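Clullow Neighborhood Association
Minutes of the May meeting
Held in the back room of the Jorkside branch library, 7 p.m.

Chair: Mercy Mugo
Minutes: Subira Rweyemamu

1. Opening
The chair opened the meeting and the April minutes were approved with one correction. The street named under item 5 should read Chege Avenue, as Chege Court is outside our area.

2. Heat and power outage last month
Members went over what happened during the outage. Power was off on the east side of Clullow for 14 hours and on the west side for 2. The cooling room at the library opened late because the key was with a staff member who was out of town. The library now has a second key at the front desk.

Several residents of the Chege Avenue apartments said they did not hear that the cooling room was open. The notice went out by email only. It was agreed that next time a paper notice will be taped inside the lobby doors and a text message sent to everyone on the phone list. Residents who want to be added to the list should give their number to Subira Rweyemamu.

3. Storm supplies
Mercy Mugo reported on prices. The hardware store in Jorkside will hold 40 sandbags for us until the end of the month at the shelf price. Bottled water is cheaper at the warehouse store, but someone has to drive out for it. Flashlights were sold out at both places when she called, with more expected on Sunday.

There was discussion of whether to buy sandbags now or wait for the county to hand them out. The county ran short last year before its truck reached us. Motion to buy all of the sandbags the store is holding. Seconded and carried, 7 in favor, 2 against.
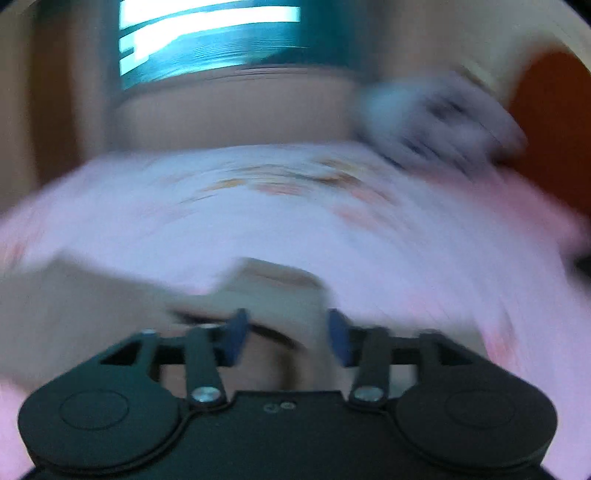

4. Storage shed
The shed behind the library needs a new latch and hinge before hurricane season. The old hinge pulled out of the door frame and the door has been tied shut with rope since the last storm. The chair would like the replacement put on with silver screws like the two at the lower ends of the bars in the photo, so that they are easy to find by flashlight. The shed will hold the sandbags, the folding cots and the pump. Gasoline is not to be kept in it. The library has asked that the path to the book drop be left clear.

5. Generator
The Zosteo generator was started and ran with the coffee urn and two fans plugged in. It tripped when the third fan was added. Members asked for a list of what can be run at one time, to be taped to the lid. The pull cord is frayed and will be replaced. Until then it should be started only by someone who has done it before.

6. Storm drains
The drain at the corner of Chege Avenue is blocked with leaves again. It has been reported to the city twice. The chair will call once more and ask for a work order number. Residents are reminded not to rake yard waste into the street.

7. Other business
A member asked if pets can come to the cooling room. The library allows service animals only. The chair will ask whether the covered porch can be used for dogs on a leash.

Two folding tables are still out on loan. Please return them to the library desk.

The meeting closed at 8:40 p.m. Next meeting same room, same time.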